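Ernell Opens Dullulell Test Hall for Demonstration of Bin-Picking Arm

DULLULELL, 2019-07-07 — Ernell opened its test hall to customers, suppliers and local schools for a one-day demonstration of Andutard, the company's picking program for mixed household items. The hall received 282 visitors over six sessions.

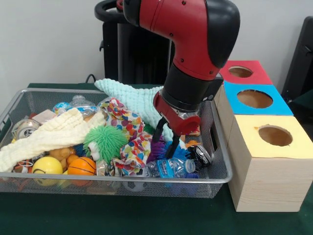
Andutard addresses a common problem in sorting and returns handling: items that arrive in one container, in no order, with different shapes and stiffness. The demonstration cell used a single arm with a two-fingered gripper, working over a wire-mesh basket of soft toys, balls, bottles and cloth. The items were not tagged or arranged before a run. Between sessions the basket was emptied and refilled by hand.

Each session lasted 40 minutes. Staff first ran the arm at reduced speed and explained how a grasp point is chosen, then repeated the cycle at normal working speed. Visitors could follow the planned grasp on a monitor beside the cell. A short question period covered cycle time, gripper wear and the handling of failed picks.

The control software logged 1,442 pick attempts during the day. A failed pick is counted as an attempt, and the arm returns to a ready position before trying again. Limp fabric and crushed plastic remain the slowest classes to handle. Rigid items near the wall of a container are also difficult — the fingers need clearance on both sides to close.

The gripper fingers were supplied by Doležal, which also displayed sample finger sets at a separate bench. Sets can be changed with hand tools. Ernell inspects fingers after every 1,000 cycles in its own testing and replaces them when the contact surface shows wear.

Ernell will hold a second open day in Dullulell in November. It will cover placement of picked items into separate boxes and the setup steps required for a new work cell. Places are limited to 79 per session, and registration is required. School groups should register through the Dullulell office and state the number of accompanying adults.

About Ernell
Ernell designs and builds robotic picking cells for sorting, packing and returns operations. The company's offices and test hall are located in Dullulell.

Media contact: Ernell Press Office, Dullulell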